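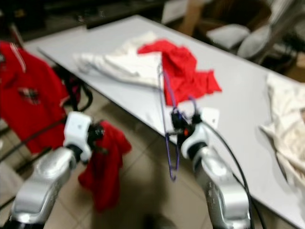

Figure 17. Garments and purple wire hanger at the light gray table.

3.2 Hanging Shirts from the Sorting Table

Use this procedure for shirts and light tops on Pukico wire hangers. For trousers and skirts, go to Section 3.3.

Before you start
Set the Valex garment rail to the upper position and lock both end caps. Clear enough table space to lay one shirt flat with its sleeves out.

1. Take one garment from the table. Check the collar and side seams for pins or tags and remove them.

2. Lay the garment face up. Pull the sleeves straight and smooth the body from the collar down.

3. Open all buttons below the second one from the top. Pullover shirts need no preparation.

4. Hold the hanger by the hook. Check that the long lower wire is straight and that both shoulder corners have the same angle.

5. Insert the hanger from the bottom hem, one shoulder at a time. Do not push it through the neck opening of a knit shirt.

6. Bring the hook out through the collar and center it. The shoulder seams must sit on the hanger corners.

7. Lift the garment by the hook and let it drop to full length. Straighten the hem.

8. Place the hanger on the rail with the hook opening toward the wall.

CAUTION: Red and other deep-colored garments can transfer dye to white or cream fabric if damp. Separate them before leaving a batch on the table.

CAUTION: Do not hang more than 33 garments on one rail. Overloading bends the center bracket.

NOTE: A bent wire hanger can be straightened by hand once. Discard it if it bends again at the same point.

NOTE: Heavy knits stretch at the shoulders on wire. Fold them as described in Section 2.

If the garment slides off one side, repeat steps 5 and 6.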